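**Pullik data gathering — where we've got to**
Monday, December 3, 2018

Hello all, and sorry this is longer than the last one! There's been a lot going on since we got the Wimia money and I'd rather put it all in one place than send you five emails.

The short version is that we have almost 4,000 demonstrations on the server, against the 2,000 we promised you for this stage. Before you get too excited, a fair chunk of those are people finding their feet with the grippers (me included, I was dreadful) and I expect we'll throw plenty out once they've been checked. I still think we'll land comfortably over the target.

Most of the work since the autumn has happened in the Plakberg office. We'd been recording in the small lab at Nicholas House, which was fine for getting the kit going, but every example had the same bench and the same wall behind it, and the first model we trained got very fond of that wall. Move the bench a bit and it went to pieces. So now we go where there are tables, counters, chairs and people wandering through, and everybody carries their own gripper and gets on with it.

The tasks are deliberately dull: pick up a small thing, put it down somewhere else, straighten it up, hand it over. Flat items on a tabletop have turned into a bit of a project of their own, especially anything with a cable coming off it. People do it without thinking, and they all do it differently, so we've stopped telling them which way to approach and just let them crack on. The variety is what we're after.
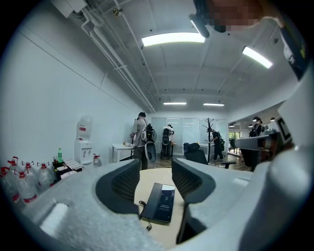
## What's been harder than we thought

- **Labelling.** We planned for one person, part time, and it needs twice that. Each clip gets a start, an end and a line saying what was being attempted, and the lines drift. "Move box", "shift box", "box to left" — all the same thing. We now have a list of 20 agreed phrases and it's going much better.
- **Tired arms.** Sessions were too long at first. We've cut them to shorter spells with a proper break, and the later clips in a day are noticeably tidier.
- **Failed tries.** We used to delete these. We now keep them and tag them, as the learning side would like to see fumbles and recoveries too.

## Money and next steps

We're slightly under on travel and slightly over on batteries. I'd like to move the travel money across to labelling if you're happy with that, so do let me know.

After Christmas we want to add 4 more sites, ideally including a kitchen. The next model gets trained once the checking is finished, and the full write-up is still due in May. I'll send the cleaned numbers as soon as I've got them.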